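Why Do People Put Tape on the Floor?

By the Cundeo children's pages, August

Look down next time you are in a gym, a workshop or the back part of a big store. There is a good chance you will see lines on the floor. Some are painted. Many are just tape. Yellow is a very common color for them, and the lines often make a box with nothing inside it.

An empty box on the floor looks like part of a game. Most of the time it has a job to do. It tells people where something belongs.

Marking a place

Think about a parking lot. The white lines do not stop a car from parking badly. They only show the driver where the car should go. Tape on a floor works the same way. A square of tape can mean "put the cart here." It can also mean "keep this spot clear." The people who work in the room know which one it is, and sometimes there is a sign to help new people.

A square is a useful shape for this. It has four corners, so you can line up the corners of a cart or a box with the corners of the tape. If the cart is crooked, you can tell right away. A circle would not help you with that.

Sometimes only the corners are taped. Four little L shapes use less tape than a full square, and your eye fills in the rest.

Why yellow?

Yellow is a light, strong color. It shows up well against dark floors, such as gray carpet or black rubber. Dark blue tape on a dark gray floor would be hard to find, and people would walk over it without seeing it. On a pale floor, a darker color can be a better choice.

Shelves that roll

Tape squares are most useful for things that move. A bookcase at home stays in one place for years, so it does not need a mark. A shelf on wheels is different. It gets pushed to where the work is, and later it has to go back.
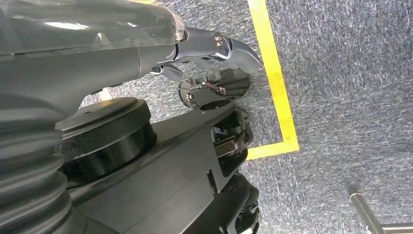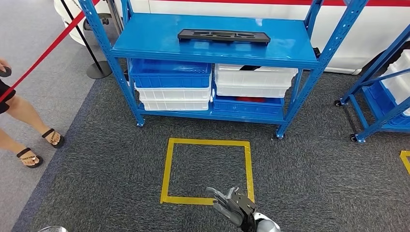 The small wheels under a rolling shelf are called casters. A caster is a wheel in a holder, and on many casters the holder can turn all the way around. That lets you push a shelf sideways or turn it in a tight space. Some casters have a little brake that you press with your foot.

Wheels roll most easily on a hard, smooth floor. Carpet is soft, so the wheels sink in a tiny bit and you have to push harder. A thin, flat carpet is much easier than a thick, fluffy one.

When you load a rolling shelf, put the heavy things at the bottom. A shelf with heavy things on top is tippy – if a wheel bumps into something, the top keeps going and the whole shelf can lean. Big shelves should only be moved by grown-ups.

Crates and how they stack

A crate is a strong box for carrying things. Many crates are plastic. If you look at the sides of one, you will often find a pattern of ribs or a grid. The pattern makes the crate stiff. A thin flat sheet of plastic bends easily, but add some ribs and it gets much harder to bend. The crate can be strong without being very heavy.

Rounded corners help too. Sharp corners crack when they are knocked, and they hurt when they hit your leg.

Crates that stack well save a lot of room, because the space above a crate gets used as well. The bad part of stacking is that the thing you want is usually in the bottom crate. People get around this by putting the things they use most in the top one. Colors can also help. A classroom might use blue crates for building blocks and white crates for paper. Any colors will do, as long as everyone knows what they mean.

Try it at home

You need a roll of masking tape or painter's tape and something that is always in the wrong place, like a toy bin or a laundry basket. Ask a grown-up which floor you can use.

Put the bin where it should live. Stick tape on the floor along each side, leaving a gap as wide as your finger. Take the bin away and look at the shape. Then put it back without touching the tape.

If that is too easy, make the gap smaller. You can also try it with one eye closed. It is harder to judge how far away things are with one eye, so you may need to go slowly.

Take the tape up after 2 days. Tape that stays down a long time can leave sticky bits behind, and those are no fun to scrub off.

Comments

skundness_kid
I did this with the dog bed and the dog moved it in one minute

paperboats40
We use tape for the chairs in our classroom. Ours is green. The janitor says the old tape is the worst to get off.

Mapleroom
My daughter has now taped a square for every pair of shoes in the hall. It does work, I have to say. Please do one about zippers next!

rolo1329
what happens if the box is bigger than the square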